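Clothes Swaps and Textile Waste in Wanent
Student project report, second term
Krishnamoorthy Venkataraman

1. Background

Our group looked at what people in Wanent do with clothes they no longer wear. The town has one textile bank, behind the Baidoo supermarket, and it was full on each visit we made in September. We wanted to know if a regular clothes swap would be used.
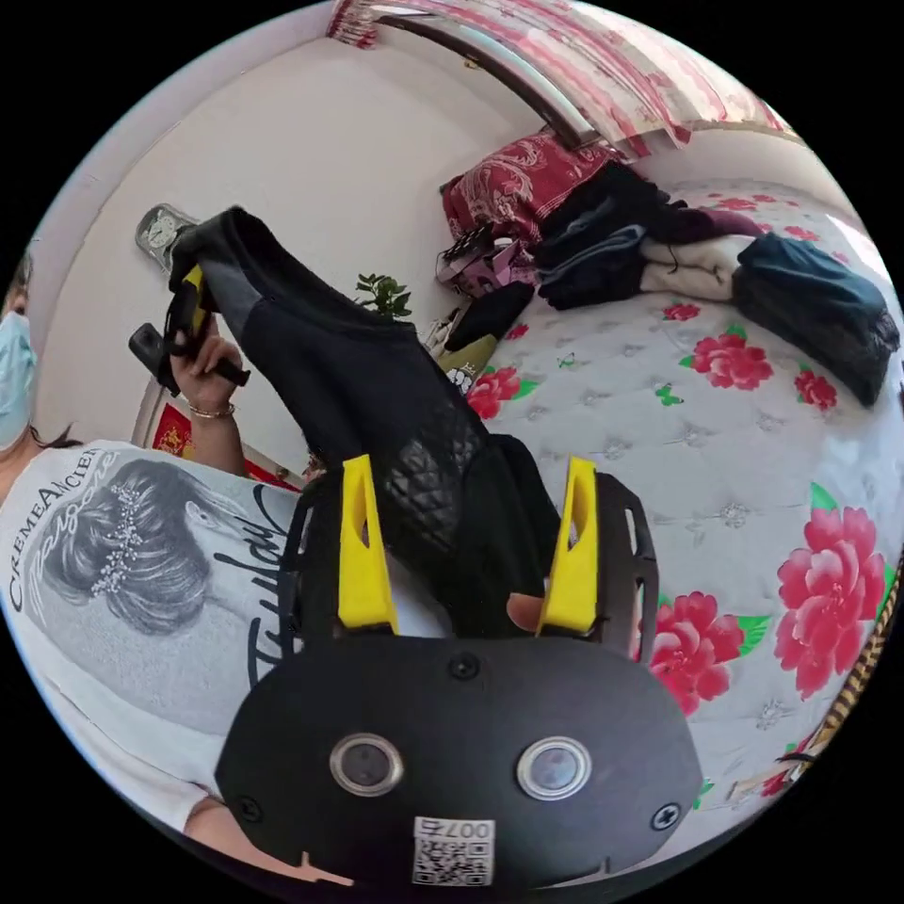

2. Method

We gave out a short survey in the library and got 30 replies. It asked how often people buy clothes, where old ones go and what would put them off second-hand items. We also interviewed the manager of the Julen charity shop.

3. Results

Most replies came from people under 25. The usual answer for old clothes was "keep them in a drawer". Only 12 people had used the textile bank. Sizing was the main worry about swaps, followed by smell.

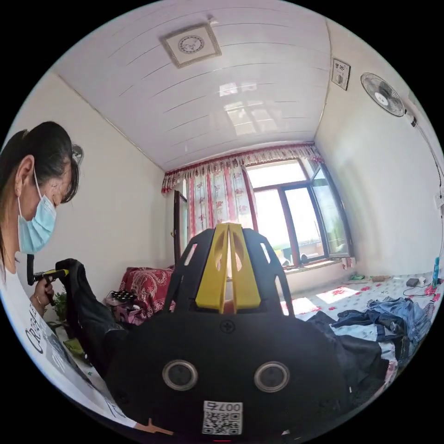 The Julen manager told us the shop takes in roughly 3,000 items a year. Dark clothes sell slowly unless they are on a hanger. Coats go first.

4. Costs

Hall hire at Prisosora is charged by the hour, with a minimum of 3 hours. Rails can be borrowed from the drama department.

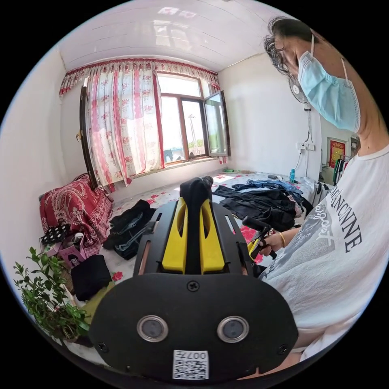

5. Limits of the study

The survey was small and older residents are under-represented. Question 4 was badly worded and we left it out of the results.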